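Ear defenders lift off my ear every time I mount the gun. Plugs instead?

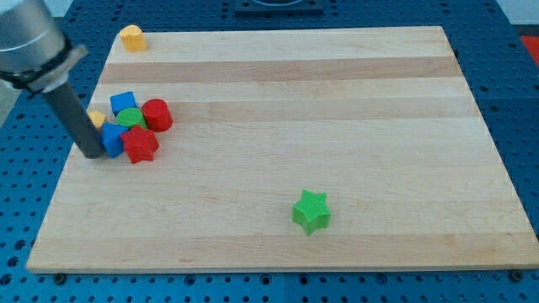 Maple board on a blue pegboard table

Posted by Kiều Âu

Hello all, I've read this site for ages and have finally got stuck enough to ask something myself.

I took up clay shooting in January at the ground near Homness and I'm completely hooked. I shoot a 12 bore over-and-under, right-handed, mostly sporting with a bit of skeet when the stands are quiet. I've put 2,000 cartridges through it now and my scores are creeping in the right direction (slowly!), so it isn't that I'm unhappy with how things are going.

My trouble is my ear defenders. They're Kovau passive ones, the big green sort, which I bought because they had the highest rating in the shop and I'm rather protective of my hearing. My mum is quite deaf now after years in a weaving shed and I've seen what it does to a person at a family dinner. But the right cup is so deep that the comb of the stock catches the bottom of it as I bring the gun up. Either it pushes the cup away from my ear just as I fire, so I get a proper crack on that side, or I find myself tilting my head over to the left to keep clear of it, and then of course I'm not looking down the rib any more.

I had a lesson where the instructor spotted the head tilt on the very first target. He said to "get something slimmer" and then we moved on to footwork and I forgot to ask him what. When I looked it up I found slim electronic muffs, foam plugs, flanged plugs, moulded plugs, electronic moulded plugs at a price that made me put the kettle on, and people who wear two things at once. I also wear glasses (ordinary prescription ones, with fairly thick arms) and I suspect those aren't helping the seal.

So, would you go to plugs and have done with it, or is there a slim pair of defenders that stays put? I'd like to be able to hear the referee if I can, as I've already missed one call and felt a right lemon. I could stretch to 300 pounds if it was really worth it but I'd be much happier spending less, what with the price of cartridges. Thank you in advance and sorry this has gone on a bit.

Posted by tappersmill

Welcome, and don't apologise, it's a good clear description of the problem and half the people on my own squad have had the same one.

I'd start with what costs nothing. Put the defenders on the way you normally do, check the gun is empty, and mount it slowly in front of a mirror at home. Watch where the stock meets the cup. Quite a lot of people wear the headband right on top of the head, which lets the cups hang low. If you slide the band forward an inch or so the cups swing back and the bottom edge moves away from your cheek. Do make sure your whole ear is still inside the cup afterwards, lobe and all. I got by for a whole season doing that before I bought anything new.

If it still catches, then yes, you want a thinner cup, and ideally one with a cutaway along the bottom edge, since that's the bit the comb hits. Most of the electronic ones made for shooting have it. I have the Joller pair and they've never once touched the stock. Voices come through nicely and the shot is cut down, so you'll hear your referee, and also every word of the conversation on the bench behind you, which I've found is a mixed blessing. Mine have a little volume wheel and I keep it low.

The thing to know is that slim cups generally have a lower rating than big ones. There just isn't as much room for padding in there. But a high rating is measured with the cup sitting properly on the head, and yours is being levered off at the exact moment it's needed, so I wouldn't feel you were giving anything up. If it worries you, wear foam plugs underneath and turn the electronics up a bit. I do that on covered stands where the noise bounces back off the tin roof. You don't get the two ratings added together, by the way, it's only a few decibels extra, but it takes the edge off and I come home less tired.

On the glasses, thick arms do make a gap. You can get gel cushions to replace the foam ones on many makes and they mould round the arms much better. They're warm in summer, I'll admit. My wife bought me a set and I moaned about them for a fortnight and now I wouldn't go back. The other thing is shooting glasses with thin flat arms, if you're due a new prescription anyway.

Last thing, and I say this kindly, do get your gun fit looked at too. If your head has to come a long way down to the comb then everything down there gets crowded, cup included. Ask the same instructor, he's already seen you shoot.

Posted by Wick_and_Wad

plugs. been wearing them years, never touch the stock, weigh nothing, fit in your pocket. box of 400 foam ones from the works safety place and you're done. roll them thin, pull the top of your ear up and back with the other hand, pop it in and hold it till it swells. if its still half hanging out its not in and its doing next to nothing. clean hands!! don't do it straight after handling cartridges

Posted by Sedgeley Marian

I'd like to put in a word for the moulded ones, as I don't think either of the replies above quite covers them, although tappersmill's advice about the mirror is very good and I'd do that before anything else.

I went through precisely what you describe, only with the added nuisance of a bun, which no headband has ever been designed to go round. Foam plugs did work for the noise but I could never get the left one in properly (my ear canals bend, apparently, and one more than the other), and I was forever taking them out to hear what somebody was saying and then putting them back in with cold fingers. By the third stand I'd be guessing whether they were sealed or not.

In the end I had a set of solid moulded plugs made by a lady who comes to the Pal open shoot each summer. She looks in your ears first, which is worth having done in any case, then squirts in some cold putty and you sit there like a pudding for several minutes with your mouth propped open a little. They arrived in the post three weeks later. They were well inside your budget, though the electronic kind would have gone clean past it. They sit flush, so the stock can't touch them, and glasses make no difference whatever.

What you lose is hearing the referee. You can follow a raised voice near to you but not a mumble, and I simply tell whoever is scoring that I'm plugged up and ask them to speak out. They've always been very nice about it. There are filtered versions that let more speech through and shut down on loud noise. I tried a friend's universal pair and thought them decent outdoors, but I'd want to look carefully at the figures for gunfire before relying on them, and I'd ask the person who fits you.

If hearing the calls matters most, go for the slim electronic defenders with gel cushions. If you find you still tilt your head after that, because it really has become a habit by now, moulded plugs would take the cup out of the picture altogether. Could you borrow a pair of slim ones for a round first? Our club shop keeps some to lend and I'd think yours might too. Please don't go on shooting with the cup lifting in the meantime. Even the cheap foam ones under your big green pair would look after you until you've decided.

And well done on sticking at it through the cold months, that's when most new people disappear!

Posted by Kiều Âu

Thank you all so much. I did the mirror test this evening and the band was miles too far back, so I've gained a good half inch already, though it still just brushes when I mount quickly. I've got foam plugs to go underneath for now and I'm going to ask at the ground about borrowing a slim pair. Marian, what did you do about the bun in the end?

Posted by Sedgeley Marian

Low plait, tucked down the back of the skeet vest. It took me far too long to think of it.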